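# Student Robotics Project: Two-Arm Writing Task

May 29, 2021

The Dreridlow Robotics Club is open to all students in their second year and above. Its members spent the spring term on a shared project, entered under the team name Moltero, in which a pair of robot arms is taught to handle a pen and a small writing board. The work was supervised by Dr Llinos Prydderch and supported by a grant of £2000 from the Draltau Education Fund.

Members operate the arms by hand controls and record each attempt. The recordings are then used to train a program that repeats the task without help. By the end of April the team had recorded 401 attempts, of which 161 were judged good enough to keep. Waqas Ansari and Retno Hidayat wrote the rules by which attempts are accepted or set aside, and these are available from the club office on request.
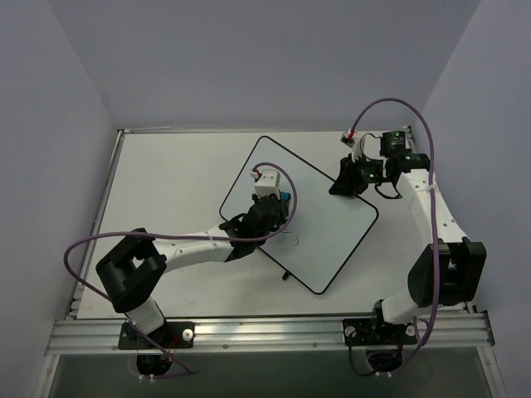
Writing was chosen over stacking or sorting on the advice of last year's members, who found that blocks gave too little practice in controlling pressure. A pen pushed too hard will slide the board across the table, and one held too lightly leaves gaps in the line. Students begin with short single strokes and move on to curves once their supervisor has signed the practice sheet.

Sulastri Raju was responsible for cable routing and for the weekly inspection of the arms. Puspita Hartono kept the project log and will present the team's results at the Lumenta Schools Meeting.

Places for next year are limited. Students who wish to join should hand in the application form, with a short note on any previous practical work, to Dr Prydderch. Experience of programming is welcome but is not required.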